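Sim team notes, week five

March 3, 2023

I skipped last week's post, so this one covers two meetings. For anyone new, I help out with the after-school robotics club at Hullby on Fridays, and this spring one group is doing a simulation project in place of the usual floor robot. They still have a bench and a soldering iron, but most of the work is on four laptops and one desktop that stays on all night.

The task comes from the Katiyar challenge, student division. You get a two-arm robot at a kitchen counter, and your controller has to move the groceries where the task card says they go. Everything runs in the simulator until the last round. The club entered last November with more ambition than code. The first month went to installing things, and I don't have much to say about that month.

Our practice task right now is the counter with the soda can. The can is lying on its side in a basket next to something long and brown that I call the bread. One student insists it is dessert. The job is to pick up the can without disturbing its neighbor and set it down somewhere else on the counter. It sounds easy, and for a person it is. For the controller it means picking an approach angle, opening the gripper wide enough, and keeping clear of the rack in the corner, and each of those was written by a different student.

Two weeks ago the approach code and the gripper code didn't agree on which direction was positive. Both students had tested their own part and both parts worked. We spent most of a meeting on that. They now have a page in the shared notebook with the axes drawn on it, and nobody merges a change until it matches the page. I should have asked for that page in January.

The other big item was the batch runs. The group had been trying a change, watching it once or twice, and deciding it was better. Now they run 100 trials for a quick check and 1,000 before they keep anything. A full batch takes most of a night on the desktop. The results go into a spreadsheet and one student is in charge of it. She is strict about it, and I stay out of her way.

They save still views from the runs too and go through them at the start of the meeting with the task card next to the screen.
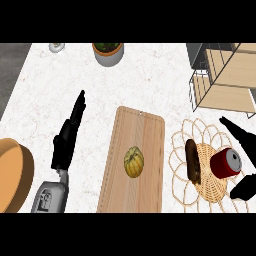

Same counter in both, with the can still in the basket.
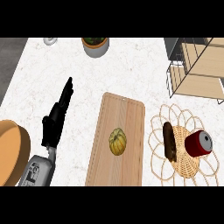
Humora left a comment on my last post saying her own club gave up on full kitchen tasks in their first year and had students do nothing but reach for one object until they could do it from any starting position. She thought we were taking on too much at once and that the kids who weren't strong coders would end up watching. I've thought about that a good deal. She has a point about the watching. We have seven students and on a normal Friday three of them do most of the typing.

So we changed two things. Every student now owns one piece of the controller, even if it's a small one, and nobody else may edit it without asking. And we split the task into a reach stage and a grasp stage, scored separately. Reach is in decent shape. Grasp is not. The can is round and it's sitting in a basket, and the grippers either close too early or push it. The students want to fix it with a slower close. I think the angle is wrong, but I've told them to test theirs first.

We also looked at Mindomus for planning, mostly as a place to put the task steps where the whole group could see them. Some of them liked it and some went back to sticky notes. I'm letting them use either one as long as the steps are written down before the meeting ends.

Next Friday is a short meeting because the building closes early. The plan is to start the batch on the slow close before we do anything else, then work on the write-up. The challenge wants 2 pages on what the team tried and dropped, and so far we have a title and a list of bugs. If you are a parent reading this, please send a charger with your student. We are down to one spare.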